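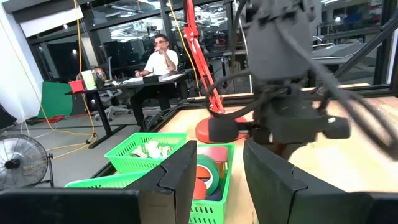

この記事は約8分で読めます

Kundoslow 八枚綜絖の手織り機「Gollel」
取扱店:Prestell 織り道具売場
最終更新:2025年2月28日

八枚綜絖の機と聞くと、広い工房を持っている人の道具だと思われるかもしれません。売場の私たちも長いことそう思っていました。Kundoslowから届いたGollelを組んで、最初の経糸をかけて、踏み木をひと踏みした日に、その思い込みはきれいに消えました。開口が軽い！ 八枚あるのに、四枚綜絖の機を踏んでいるような足ごたえなんです。

このページでは、Gollelの仕様と、売場で実際に織りながら気づいたことをまとめています。寸法だけ知りたい方は、すぐ下の仕様欄をどうぞ。

仕様

型式:床置き式、天秤式開口
綜絖枠:8枚
踏み木:10本
本体幅:119cm
織り幅:90cm
付属綜絖:テキソルブ糸綜絖 1112本
付属筬:ステンレス製、3羽/cm
巻き取り:前後ともラチェット式、後ろは摩擦ブレーキとの切り替え可
折りたたみ:可(経糸をかけたままでも可)
組み立て:必要(工具同梱)

開口の仕組みについて

天秤式は、踏み木を踏むと上がる枠と下がる枠が同時に動く方式です。経糸が中央から上下に均等に開くので、上糸だけが引っ張られて下糸がゆるむということが起こりにくく、麻のように伸びない糸でも張りがそろいます。リネンのキッチンクロスを織る方に天秤式の愛用者が多いのは、このあたりが効いています。

そのかわり、タイアップには手間がかかります。一本の踏み木を八枚の枠すべてに、上げるか下げるかどちらかでつながなければなりません。踏み木を十本全部使うなら、結ぶところは八十か所。機の下にもぐって、膝をついて、首を曲げて……という作業を覚えている方もいらっしゃるでしょう。

Gollelはここが本当によくできています。踏み木の手前側の軸を抜くと、束ごと持ち上げて前の桁に引っかけられるので、椅子に座ったまま紐を留められるんです。留め具は樹脂のピンで、紐の穴をひとつずらすだけで高さの微調整ができます。最初の一枚はやはり時間がかかりますが、二枚目からは、組織を変えるのがおっくうでなくなります(売場の見本機は、気がつくとタイアップが変わっています)。

八枚あると何が織れるか

四枚で織れるものは当然すべて織れます。平織、綾織、オーバーショット、ハックレース。そこに四枚が加わると、まず綾の表情がぐっと広がります。表綾と裏綾をブロックで切り替えて、一色の糸だけで市松を浮かび上がらせることもできますし、五枚の朱子も、八枚の朱子も織れます。

売場でいちばん盛り上がったのは二重織でした。四枚でも表裏の平織を重ねることはできますが、八枚なら二重織のブロックを二つ持てるので、表と裏の色を入れ替えた模様になります。藍と生成りで織った見本を売場の壁に下げてありますので、ぜひ裏返して見てください。同じ模様が色違いで出ているところに、織り物の楽しさが詰まっています。

それからサマーアンドウィンター。地味な名前のわりに、八枚になるとブロックが六つ使えて、花でも鳥でも幾何学でも、かなり自由に図案が描けます。方眼紙が手放せなくなりますよ。

綜絖と筬

付属の糸綜絖は1112本で、出荷時には各枠に139本ずつ入っています。細い糸で密に織るときに足りなくなりやすいのは前側の枠なので、使わない枠から移してお使いください。糸綜絖は軽くて音が静か、しかも目のところが大きく、通し針がすっと入ります。金属綜絖から乗り換えた方がまず驚かれるのは音のほうで、夜に織っても隣の部屋に響きにくくなったという声をよくいただきます。

筬は3羽/cmが一枚付きます。一羽に一本なら太めのウール、二本入れなら中細くらいの糸、三本入れで綿の細番手まで対応できるので、最初の一年はこの一枚でもかなり遊べます。リネンのクロスを中心に織る方は、5羽/cmを追加なさると筬目の筋が出にくく、仕上がりがきれいです。他社製の筬も、高さ12cmまでのものなら框に収まります。

框のこと

Gollelの框は下吊りです。上吊りの框のゆったりした振りが好きな方には少しせっかちに感じられるかもしれませんが、そのぶん機の上部に何もなく、部屋に置いたときの見た目が軽いのがうれしいところ。打ち込みの位置は框の足元で前後三段に変えられます。厚手のラグを織るときは奥、スカーフのようにふわりと打ちたいときは手前、と使い分けてみてください。

ラグについて正直に申し上げると、敷物だけを織り続けたい方には、もっと重い専用機をおすすめします。Gollelでも裂き織りのマットや薄手のラグは十分に織れますし、売場でも一枚仕上げました。ただ、強く張って強く打つ仕事を毎日続けると、機が少しずつ前へ歩きます。滑り止めのゴム脚(別売)でだいぶおさまりますので、たまのラグならこれで大丈夫です。

置き場所と折りたたみ

本体幅は119cm。壁際に置くなら、左右に手を入れられるすき間を残しておくと、耳糸の調整やラチェットの操作が楽になります。奥行きは織るときに開いて、使わないときは後ろの脚を寄せて畳む形です。経糸をかけたまま畳めるのがありがたくて、来客のときだけ片づける、という使い方もできます。畳む前には必ず経糸の張りをゆるめ、綜絖枠の固定ピンを二本とも差してください。ピンを忘れると、枠が傾いてタイアップの紐が外れます。これは売場でもやりました。

直射日光と暖房の風が当たる場所は避けてください。機そのものより糸のほうが先に参ります。乾いた部屋ではリネンの経糸が切れやすくなるので、冬場は濡らした布を後ろの桁にかけておくのも手です。

合わせたい糸

いま売場で一緒にご案内しているのがHeydariのウールです。撚りがやや強めの双糸で、経糸に使っても毛羽がからみにくく、縮絨するとふっくら起きてきます。色数は多くありませんが、くすんだ緑と錆色の組み合わせがなんともいえず良くて、綾織のブランケットにすると光の向きで表情が変わります。最初の一枚を何にしようか迷っている方には、この糸で綾のサンプラーを織るのをおすすめしています。踏み順を少しずつ変えながら長く織って、洗って、そのままマフラーにしてしまうんです。不ぞろいなところもかわいいものです。

綿なら甘撚りを避けて、経糸用と書かれたものを選んでください。八枚の機は枠が多いぶん糸のこすれる場所も増えるので、ふわふわした単糸は緯糸に回すのが無難です。

組み立てとお届け

部品は梱包三箱で届きます。側枠の箱が長いので、玄関や階段の曲がり角を先に測っておいてください。組み立ては二人がかりなら半日、一人なら丸一日みておくと気持ちに余裕ができます。説明書は図が中心で、文字はほとんどありません。図の順番どおりに進めて、ボルトは最後まで本締めしないこと。全部の角がそろってから、対角線を測りながら締めていくと、ゆがみのない機になります。

初回の経糸かけまでお手伝いする設置便もご用意しています。対応できる地域が限られますので、ご注文の前に売場までお問い合わせください。

別売の部品

・追加の糸綜絖(100本単位)
・筬 各種(4羽/cm、5羽/cm、6羽/cm)
・二本目の千切(緩みの違う経糸を二系統で張るときに)
・滑り止めゴム脚 四個組
・高さの変わる織り椅子

椅子は後からでも、とおっしゃる方が多いのですが、できれば早めに合わせてみてください。胸当ての桁に肘がかるく乗る高さだと、杼を投げる腕がずっと楽になります。

よくいただくお問い合わせ

四枚綜絖で使い始めて、あとから八枚に増やせますか。
Gollelは八枚の一機種のみです。ただ、使わない四枚を外しておくことはできますので、最初は四枚で慣れて、あとから戻す方もいらっしゃいます。外した枠は平らに寝かせて保管してください。

着尺は織れますか。
幅としては余裕があります。絹の細い経糸を密にかける場合は、付属の綜絖の本数では足りないことがありますので、設計が決まったところでご相談ください。必要な本数を一緒に計算します。

音はどのくらいしますか。
糸綜絖と樹脂ピンのおかげで、開口の音はごく小さいです。残るのは框を打つ音で、これは厚手のフェルトを機の下に敷くとやわらぎます。

中古のお手持ちの機の下取りはできますか。
申し訳ありませんが、下取りは行っておりません。

試し織りのご案内

売場の見本機には、いつも何かしらの経糸がかかっています。ご来店の方はどなたでも、その場で織っていただけます。靴は底の薄いものか、靴下のままがおすすめ。踏み木の軽さは足の裏がいちばんよく分かります。次の経糸のかけ替えは9月の予定で、今度はハックレースのリネンにするつもりです。織った分は切って持ち帰っていただけますので、房の始末用の針もお貸しします。

ご注文とお問い合わせは、Prestellの織り道具売場、または商品ページのお問い合わせ欄からどうぞ。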